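# Chapter 6: Workrooms in Converted Buildings

A large share of small offices, studios and workshops occupy buildings that were put up for another purpose. The shell is inherited: wall material, ceiling profile and floor finish are fixed before the first table is carried in. This chapter deals with the layout of furniture, lighting and power within such a shell. Structural alteration is covered in Chapter 7.

Three terms are used throughout. The *shell* is the set of surfaces that the tenant does not change. The *fit-out* comprises whatever is attached to the shell, including light fixtures, outlets and conduit. *Loose furniture* is everything that can be moved by two people without tools. The distinction matters in costing, as fit-out is normally left behind at the end of a lease and loose furniture is not.

## 6.1 Reading the shell

Survey work starts with the perimeter. Exposed masonry should be recorded by course, with every outlet and fixture marked against the nearest mortar joint. The ceiling is recorded next. Corrugated or ribbed linings restrict where fixtures can be hung, and the direction of the ribs should be shown on the plan with an arrow. Loose furniture is entered last, in pencil. 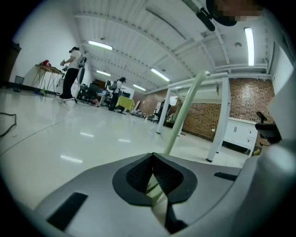 *Figure 6.1. Workroom with brick wall, white corrugated ceiling and fluorescent lighting. A white table and a low cabinet with paneled doors and drawers are among the loose furniture.*

White furniture against red-brown brick gives strong contrast at working height. Colour contrast of this kind assists people moving through the room, but a glossy floor will reflect overhead fluorescent fixtures, and glare should be checked from a seated position as well as a standing one. Hebden's method, set out in Section 6.4, uses readings taken at both heights.

Low cabinets placed along a masonry wall may cover outlets. Before a cabinet position is confirmed, the surveyor should compare its top edge with the outlet heights on the wall elevation. Where the two conflict, the cabinet is moved.

## 6.2 The Deritholm survey

The worked data in this chapter come from a survey of 216 converted workrooms by Homa Hassanpour and Tormod Strand. Rooms were grouped by ceiling type and wall finish. Nearly 7 in 10 had at least one outlet obstructed by storage furniture. Recording sheets are reproduced in Appendix 2.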